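Cisari 목재 작업판 Dollis 및 블록 세트

제품 > 작업대 부속 > 목재 상판 > Dollis

품목 개요
Dollis는 타공 금속 작업대 위에 얹어 쓰는 평판형 목재 상판입니다. 작업대의 구멍 배열을 그대로 둔 채 평활한 목재 면이 필요할 때 사용합니다. 작업판 단품, 작업판과 블록 세트 묶음, 블록 세트 단품의 세 가지로 공급합니다. 작업대 본체는 포함되지 않습니다.

상판 사양
재질: 단풍나무
형상: 직사각형 평판, 전면 가장자리 낮은 턱
단변 길이: 500 mm
장변 길이: 주문 시 지정
결 방향: 장변과 평행
표면 마감: 무광 투명 오일, 무착색
밑면: 미끄럼 방지 패드 부착면, 패드 동봉
모서리: 전체 면취

전면 턱은 원통형이나 구형 물체가 작업자 쪽으로 굴러떨어지는 것을 줄이기 위한 구조입니다. 완전한 차단을 보장하지 않으며, 측면과 후면에는 턱이 없습니다. 턱을 손잡이로 사용하여 판을 들어 올리지 마십시오. 운반 시에는 양 측면 밑을 받쳐 듭니다.

목재의 외관
상판은 밝은 크림색 계열이며 부분적으로 짙은 황갈색 줄무늬가 나타날 수 있습니다. 작은 옹이와 반점은 선별 기준 내에서 허용합니다. 허용 기준은 다음과 같습니다.

- 손끝으로 훑었을 때 단차가 느껴지지 않을 것
- 판을 관통하지 않을 것
- 판 가장자리에 걸치지 않을 것

위 기준을 충족하는 옹이는 불량으로 처리하지 않습니다. 균일한 외관이 필요한 경우 주문서 비고란에 "무절 선별"로 기재하십시오. 무절 선별품은 별도 견적이며 재고로 운영하지 않습니다.

블록 세트 사양
구성: 착색 목재 블록 6개
재질: 목재
도료: 수성 착색, 투명 상도
보관 용기: 면 주머니

블록은 색상과 윤곽이 서로 다른 물체를 한 면에 놓고 분류, 정렬, 쌓기, 위치 이동 등의 작업을 반복할 수 있도록 구성했습니다. 정육면체 계열과 삼각기둥, 원기둥은 기본 구성에 포함됩니다. 원기둥은 평평한 면을 아래로 하면 세워 둘 수 있고, 옆으로 눕히면 구릅니다. 삼각기둥은 놓는 면에 따라 높이가 달라지므로 기준 자세를 정하고 사용하는 것이 좋습니다.

블록의 모서리는 미세하게 다듬어져 있습니다. 치수 검사용 게이지나 기준 블록으로 사용할 수 없습니다. 착색면은 조명 각도에 따라 반사 정도가 달라집니다. 특히 원기둥의 상면은 직하 조명에서 밝게 보이므로 색상 판별이 중요한 작업에서는 확산광을 권장합니다.

호환 작업대
Sanine 계열 타공 작업대에 맞춰 설계했으나, 상면이 평탄하고 돌출 체결부가 없는 작업대라면 제조사와 관계없이 설치할 수 있습니다. 작업대가 판보다 넓어야 하며, 네 변 모두에서 타공면이 드러나도록 놓는 배치를 표준으로 합니다. 이 배치에서는 판을 들어내지 않고도 가장자리의 구멍에 클램프나 지그를 고정할 수 있습니다.

작업대 구멍이 판 밑에 가려지는 구간에는 볼트 머리가 남아 있지 않아야 합니다. 볼트 머리가 상면보다 높으면 판이 들뜨고, 하중이 한 점에 집중되어 밑면에 눌림 자국이 생깁니다.

설치 순서
작업대 상면의 먼지와 절삭유를 닦아 냅니다.
동봉된 패드를 판 밑면의 표시 위치에 붙입니다.
전면 턱이 작업자 쪽을 향하도록 판을 내려놓습니다.
네 귀퉁이를 차례로 눌러 흔들림을 확인합니다.
흔들림이 있으면 작업대 수평을 먼저 조정합니다. 판 밑에 종이나 얇은 쐐기를 끼우는 방법은 권장하지 않습니다.

고정이 필요한 경우 측면 고정용 브래킷 2개를 별도로 주문하십시오. 브래킷은 작업대의 구멍에 체결하며 판에는 구멍을 뚫지 않습니다. 판에 직접 나사를 박은 경우 보증 대상에서 제외됩니다.

관리
평상시에는 마른 천으로 닦습니다. 오염이 남으면 물기를 충분히 짠 천으로 결 방향을 따라 닦은 뒤 바로 건조합니다. 알코올, 아세톤, 염소계 세제는 마감층을 손상시킵니다. 오일 재도포 주기는 6개월이며, 도포 후 표면이 마를 때까지 블록을 올려 두지 마십시오. 덜 마른 면에 착색 블록이 닿으면 색이 옮을 수 있습니다.

판은 장기간 세워 두면 휠 수 있으므로 평평하게 눕혀 보관합니다. 직사광선이 닿는 곳에서는 블록으로 가려진 부분과 노출된 부분의 색 차이가 생깁니다. 목재 자체의 변색이며 표면 연마로 완화할 수 있습니다.

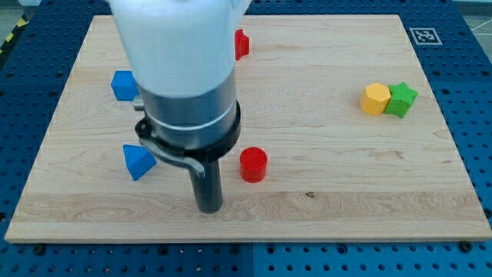

Châu, 9월
짙은 청색 타공 작업대 위에 설치한 단풍나무 작업판과 블록 6개. 판의 네 변 바깥으로 작업대의 구멍 열이 드러나는 표준 배치입니다. 판 중앙에서 약간 오른쪽에 있는 작고 어두운 자국은 옹이 허용 기준을 참고하십시오. 왼쪽에 청색 정육면체형 블록이 있고 그보다 앞쪽에 청색 삼각기둥이 기울어져 놓여 있습니다. 적색 원기둥은 평평한 면을 위로 하여 세운 상태입니다.

주문 구분
Dollis 단품: 작업판, 미끄럼 방지 패드, 관리 안내서
Dollis 묶음: 단품 구성 전체, 블록 세트, 면 주머니
블록 세트: 블록, 면 주머니
추가 부속: 측면 고정용 브래킷, 교체용 패드, 관리용 오일

블록 낱개 판매는 하지 않습니다. 분실이나 파손으로 일부만 필요한 경우 세트 단위로 주문하십시오. 도료 배합 시기에 따라 세트 간 색조 차이가 있을 수 있으므로, 여러 작업대에서 동일한 색 기준을 적용하려면 같은 생산분으로 일괄 주문해야 합니다. 일괄 출고 요청은 주문서에 표시합니다.

납품 및 보증
재고품은 주문 확인 후 영업일 기준 3일 이내에 출고합니다. 장변 지정품과 무절 선별품은 견적서에 기재된 납기를 따릅니다. 작업판은 평면 포장으로 발송하며, 수령 후 실내에서 포장을 열고 설치 장소의 온습도에 적응시킨 다음 사용하십시오.

작업판의 휨과 접합부 벌어짐에 대한 보증 기간은 2년입니다. 블록의 도막 마모, 사용 중 생긴 찍힘, 옹이 허용 기준에 해당하는 외관 차이는 보증 범위에 포함되지 않습니다. 운송 중 파손은 포장재를 보관한 상태에서 접수해야 합니다.

관련 품목
Sanine 타공 작업대
측면 고정용 브래킷
목재 상판 관리용 오일
교체용 미끄럼 방지 패드

사양은 개선을 위해 예고 없이 변경될 수 있습니다. 기존 판과 동일한 치수로 추가 주문할 때에는 판 밑면의 생산 표시를 함께 기재하십시오.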